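Ripening Stone Fruit at Home

Most peaches and nectarines sold at the store are picked firm so they can be shipped. They will soften on the counter in a few days, but they won't get much sweeter, so start with fruit that already smells like something.

Put firm fruit stem side down on a towel in a single layer, out of the sun. To speed things up, close it in a paper bag with a ripe banana and check it every morning. Plastic bags trap moisture and lead to mold.
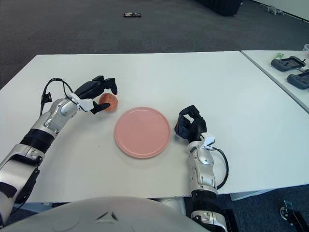

Testing for ripeness is where most bruises come from. Don't press with a thumb. Hold the whole fruit in your hand with the fingers curled around it and squeeze very lightly near the stem. Small, round orange-red fruit can look ready while it is still hard, so go by feel and smell. The background color should have no green left in it.

Once ripe, fruit keeps 3 days in the refrigerator, sometimes longer. Do not chill it before it softens or the flesh turns mealy. Take it out 20 minutes before eating.

To peel a batch, cut a shallow X in the bottom of each one and lower it into boiling water. Firm ones may need 90 seconds. Move them to ice water and the skins should slip off. Save the skins for syrup if you have enough.

Freeze slices on a tray before bagging. I label mine by month, and the August bags always go first.

Lavanya Marar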